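Progress report to Teoh, October
Work package 2: gripper and camera comparison in simulation
Prepared by Tuva Rønning, Vandik

Status

Work package 2 is on schedule except for the controller comparison, which has moved back by one reporting period. The two-arm tabletop cell is complete in simulation, both candidate grippers have been modeled, and the first full batch of episodes has been run and scored. No spending is expected outside the approved budget. The item that needs a decision from Teoh is listed at the end.

Work done in the period

The cell has two arms, one on each side of a white table, with a shelf along the back and a drawer cabinet at the right. The object set was agreed in the last review and has not changed. It mixes shapes that are easy to grasp with several that are not: a desk globe, staplers, a small chalkboard easel, a cylindrical bottle and a Rubik's cube. Lighting is fixed. Object poses are drawn again for each batch and are the same for both grippers.

The two grippers are the Jundent parallel model and the Amport angled-finger model. Both were given the same friction settings and the same closing force. The Jundent collision mesh had to be rebuilt twice: the first version left a gap at the fingertip, and thin objects passed through it. All episodes run with the faulty mesh were discarded and are not part of the figures below.

Episodes are recorded from an overhead camera and from cameras mounted near the grippers. The overhead view is used for scoring. The close views are used as input to the controller, and the question for this period was how much they add for tasks at the shelf and the drawer.
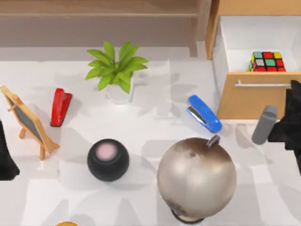
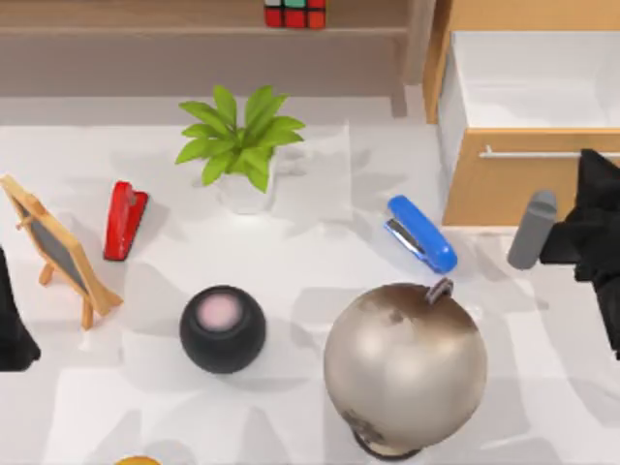
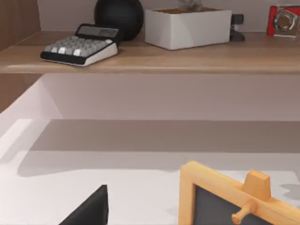
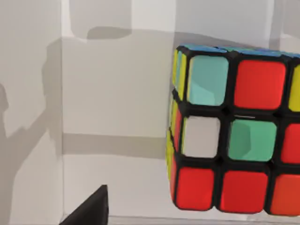

Figure 1. Simulated cell, rendered views. First and second: table from overhead, with the cube in the drawer (first) and on the shelf (second). Third: close view of the shelf and easel. Fourth: close view of the cube. A black gripper is partly visible in each.

Results

A total of 892 episodes were run with each gripper. The Amport model completed 848 and the Jundent model completed 752. An episode counts as complete when the object is at its target and the fingers have opened. Dropped objects that came to rest inside the target area were scored as failures.

Most of the difference comes from the bottle and the staplers. With the Jundent fingers, the bottle tended to rotate during the lift when the grasp was above the middle of the body. The Amport fingers held it in most poses. On the cube there was little to choose between the two, and no further cube grasp tests are planned at the current closing force.

The globe remains the hardest object for both. It is too wide to be taken across the sphere, so the grasp has to be made at the base, and the overhead camera often cannot see the base. Success here depended more on the starting pose than on the gripper.

Camera comparison

Adding the close views improved placement at the shelf for both grippers. The gain at the drawer was smaller. When a camera is near the cube, the cube fills a large part of the image and little is left for judging distance to the surface below. A wider lens setting was tried on 15 episodes — too few to report a rate — and will be repeated on a full batch.

Shadows from the arms also affected the close views. On plain wall surfaces the object detector marked the arm shadow as an object in several runs. The detector threshold was raised, which removed these detections but also lost the black stapler on the shelf in some poses. This is still open.

Problems and changes

The controller comparison was delayed by a timing fault in the logging code. Commands to the left arm were stamped one step late, so the two arms could not be compared fairly. The fault is fixed and the affected logs have been marked. Grasp results are scored from object positions and did not need to be rerun.

Next period

Run the two controllers on the Amport gripper with the present object set. Repeat the wide lens test. Add a second lighting setup so that shadow detections can be measured. Write the transfer plan for the physical cell.

Decision requested

We ask Teoh to confirm that the physical cell may be built with the Amport gripper only. The Jundent model would be kept in simulation as a reference. Delivery time for the fingers is the longest item in the plan — an answer before the next review would keep the build dates as they stand.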